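Macaraeg parental controls app: six months of arguing about films in our house

I signed up for Macaraeg back in August, mainly out of tiredness. My two are nine and thirteen, which is a horrible gap when it comes to picking something to watch, and I was spending half of every film night on my phone looking up whether a thing had a drowning in it. The cinema certificate tells you so much and then it stops. I wanted to know what was in the film, in plain words, before anybody had their pyjamas on.

So, what you get. Macaraeg is an app for your phone and your telly that sits on top of the streaming services you already pay for. You set up a profile for each child, you answer a long list of questions about what you're happy with and what you aren't, and it goes through the catalogue and sorts everything into yes, no and ask me. The ask me pile is the clever bit! It comes with notes written by people who have watched the film, with time stamps, and they're mostly very good. Dry, if anything. "Character discusses a past hospital stay, two minutes, calm tone" is the sort of thing.

Setting up took me a whole evening. The questions are sensible but there are loads of them, and if you press back on the telly version it forgets the page you were on (do it on your phone, please, and save yourself the rage). My sister-in-law Remedios Galang gave up halfway and left everything on the default, and she says it's been fine, though her eldest is only six and would happily watch the same three cartoons until the end of time.

The notes on mental health are where I think it earns its money. Our eldest had a rough year and there are subjects I'd like to see coming. The official rating might say "mature themes" and leave it there, and mature themes could be anything from a divorce to something I'd really rather watch with her on the sofa next to me. Macaraeg splits it up. You can say yes to sadness and grief, ask me for anxiety and panic, no to self-harm, and it sticks to that. I've also stopped blocking things I used to block out of nerves, and we've had a couple of good talks after films I'd never have picked before.

Now the grumbles. The catalogue isn't as full as they make out. When I joined it had over 2,000 titles with full notes, which sounds massive until you want something made before your children were born, or anything that isn't in English. My mum likes the old family melodramas and hardly any of them are covered. Those drop into a grey pile called unrated, and the app treats unrated as no, so granny's film gets locked and you have to type in a PIN with everyone staring at you. There is a switch to change that. It's buried under Household, then Advanced, then Other, and it took me until Christmas to find it.

The other thing is trailers. It will block a film and then let the trailer for it play on the home screen, full volume, scary face and all. I wrote to support and got a polite answer saying trailers belong to the streaming service and they can't touch them. Fair enough, but then say so on the sign-up page!

I did try Zullavus for a month as well, to be fair to everyone. It's cheaper and quicker to set up, and the kids preferred the look of it. It only gives you an age number though, with no notes, so I was back on my phone looking things up.
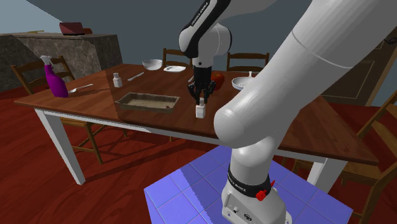

Chidubem Isah wrote to me after I mentioned all this in my last post and reckons I'm too hard on the trailers and too soft on the unrated pile, as his lot watch mostly older films and he ended up typing the PIN so often that his son learnt it from watching his thumb. He's switched the whole thing to ask me and just reads the notes when there are any.

I can see myself ending up there too. The thirteen-year-old has started reading the notes herself before she picks something, and she's a stricter judge than I am. She turned down a film I'd said yes to because the note mentioned a dog being ill.

I've renewed for the year. Four stars, and I'd give it the fifth if they sorted out the back button on the telly.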